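Jul 25, 2024
By the features desk

The cloth that would not wear out

For most of the last century, if you dried a plate in Olluvville, you probably dried it with a cloth woven within walking distance of the sink. The town had a river, a railway siding and a row of long brick sheds, and from those sheds came checked kitchen cloths by the bale. They went to hotels, hospitals, school canteens and market stalls. Few of the people who used them knew where they were made.

The biggest of the weavers was Hoarau, which kept its looms running until 2002. At its height the firm had 3000 people on the books, counting the dye house and the packing rooms. The last shift was far smaller. When the gates closed, the looms were sold abroad or broken up for scrap, and the sheds stood empty for years before the council let them out as workshops.

One of those workshops is now a weaving business again. Vestus took over the old finishing room with a handful of second-hand looms and a plan that the bank thought too modest to be worth lending on. It makes kitchen cloths and not much else. It now has 19 staff, most of them trained on the spot, and sells by post and through shops in Olluvville and Helville.

A check is the simplest pattern a loom can make after a stripe. You set coloured threads at intervals along the warp, then put the same colour across in the weft at the same intervals. Where the two meet, the colour is solid. Everywhere else it is mixed with the ground. It needs no special equipment, and it hides a gravy stain far better than plain white does.

Colour also did a job in large kitchens. In many of them, one colour was kept for glasses, another for pans and a third for hands. Cooks who trained under that system tend to stick to it at home, and will take a red cloth away from anyone seen wiping a wine glass with it. In Olluvville, yellow was for china. Older residents still call any yellow check a china cloth, whatever it is used for.

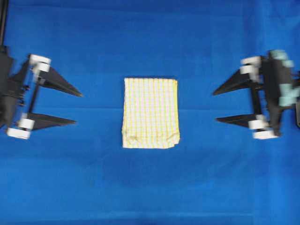

A yellow check on a pale ground, folded.

What makes a good cloth is a matter of some argument. Linen dries glass without leaving fluff, but it costs more and feels stiff until it has been through the wash a good many times. Cotton is softer and soaks up more water. A blend of the two was the usual compromise in the trade, and it remains so. The weave matters as much as the fibre. A loose cloth drinks quickly and wears thin at the middle. A tight one lasts for decades but pushes water about for its first few months.

New cloths disappoint people for this reason. Thread is coated with a starchy size before weaving to stop it snapping, and some of that is still there when the cloth reaches the shop. A hot wash before first use gets rid of most of it. Fabric softener puts a similar film back on, so it is best left out altogether.

Shrinkage is the other complaint. Cotton cloths can lose a good inch in length over the first few washes, and the hems, which are sewn with a different thread, may shrink less than the body. The result is a wavy edge. Ironing helps for a day or two. Most households give up and fold them as they are.

Helville, 21 miles down the valley, had its own mills, though they turned to furnishing fabric early on and regarded the Olluvville trade as a lower branch of the business. The rivalry lasted long after there was much left to be rivals over. A small display of pattern books from both towns opened at the Helville library in February and has been kept on through the summer. The Olluvville books are the plainer ones — page after page of checks, each with a number, a thread count and a swatch pinned in the corner.

Several of those numbered patterns are back on the looms at Vestus. The firm borrowed the books for a winter and copied out the settings by hand. It has left the widths as they were, which means the cloths come out slightly narrower than most sold today, and fit the rail of an old range cooker exactly.

Contact the magazine | © 2024 All rights reserved | Back to top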